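The Long Patience of the Balwood Lens Shop

On the hill above Balwood, past the feed store and the church with the crooked gate, there is a workshop where people still grind telescope mirrors by hand. Farzana Jatoi opened it 20 years ago with one bench and a secondhand lathe, and she will happily tell you the whole story if you let her put the kettle on first (do let her, the tea is very good).

A mirror begins as a plain disk of glass, and then come the weeks of walking slowly around a barrel, pushing and turning, pushing and turning. Her apprentice, Noman Rana, spent 17 weeks on his first one and cried a little when it was finished — so did she, I'm told.

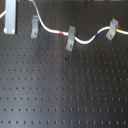
Evenings on the Hill

Every September the shop closes early and everybody carries their telescopes up to the Flornusitz meadow. I went last fall with a borrowed coat and stayed far later than I meant to, wandering from eyepiece to eyepiece while the children argued over who had found Saturn. Rafia Magsi brought lentil soup in a pot the size of a washtub, and we ate it standing up in the dark, passing the bread along by feel.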